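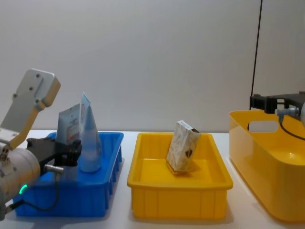 Frequently asked questions about parcels and returns

Which areas do you deliver to?
Zurnora delivers to all addresses in Teltgate and Wakutham. For the villages outside, please enter your postcode at the checkout and the page will tell you if we can come.

How much is the delivery?
Orders over £100 are sent free. Under this amount you pay the price shown in the basket before payment. Large items have a separate price and we will write to you first.

How long must I wait for my parcel?
Orders made before 13:00 leave us on the same working day. Orders made later leave on the next one. In December please allow two more days.

Can I collect the order myself?
Yes. Choose "Collection" and then the Griffiths shop in Teltgate, next to the post office. Wait for our message before you go — the shop can not look for a parcel that is not yet in their system. They keep it for 20 days and then it comes back to us. Please bring your order number and something with your name on it.

I ordered several items and only one came. Where is the rest?
We sometimes send one order in more than one parcel. Look in your account under "My orders", where each parcel has its own line. If a line says "Delivered" and you did not receive it, ask your neighbours first and then write to us.

Can I change the address after I have paid?
Only while the order says "Waiting". Once it says "Packed" we can not change it any more, but you can refuse the parcel at the door and we return the money when it arrives back.

How do I return something?
Fill in the return form in your account and print the label. If you have no printer, write the return number on a paper and put it inside the box. The address is Zurnora Returns, PO Box 2651, Wakutham. Used candles and opened food can not be returned.

When do I get my money?
We pay back to the same card, normally in the week after the return is checked. Gift cards are paid back as a new gift card — the old code will not work again.

Do you take back the empty boxes?
Not by post. You may leave them, folded flat, at the Griffiths shop during opening hours.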